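Pinza paralela Cestari para brazos de sobremesa
Recambio y accesorios / Pinzas eléctricas

Disponibilidad: bajo pedido, 15 días
Garantía: 2 años, dedos y cable excluidos

El fabricante la presenta como una pinza «sin mantenimiento». En Anditz la vendemos, pero esa frase no la firmamos. De las unidades que nos han devuelto desde agosto, 3 traían el mismo fallo: el conector del cable se afloja en la muñeca, la pinza pierde la señal de posición y los dedos se quedan donde estaban. El controlador tarda en avisar. Mientras tanto el brazo sigue su trayectoria como si nada, con lo que lleve agarrado.

Cestari lo atribuye a un montaje incorrecto. Puede ser. También puede ser que un conector sin retención mecánica no sea buena idea en una muñeca que gira todo el día. La revisión nueva incorpora una brida de sujeción que, según la ficha, «elimina el problema». Todavía no hemos visto ningún ensayo que lo respalde y lo hemos pedido dos veces.
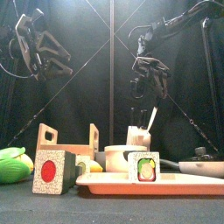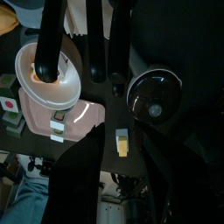

Puesto con pinzas robóticas y menaje de cocina sobre la mesa.

Antes de comprar, tenga en cuenta lo siguiente:

El bucle de cable junto a la muñeca debe quedar holgado en todo el recorrido. Si tira en algún giro, acabará soltándose.

La parada de emergencia corta el movimiento del brazo, pero no abre la pinza. El manual lo menciona en una nota al pie. Con personas cerca de la mesa, nos parece poco.

El kit de actualización Malhotra añade un aviso por pérdida de señal. Funciona con controladores Matura a partir de la versión 3. Con los anteriores se instala sin dar error y no avisa de nada, así que compruébelo desconectando el cable a mano, con el brazo parado.

La comprobación lleva aproximadamente 15 minutos. Repítala cada vez que desmonte la muñeca.

Contenido de la caja: pinza, juego de dedos, cable y brida. Tornillería no incluida.

Devoluciones: se admiten unidades montadas si el fallo es del conector. Indique en el formulario la versión del controlador y adjunte el registro de errores, aunque esté vacío.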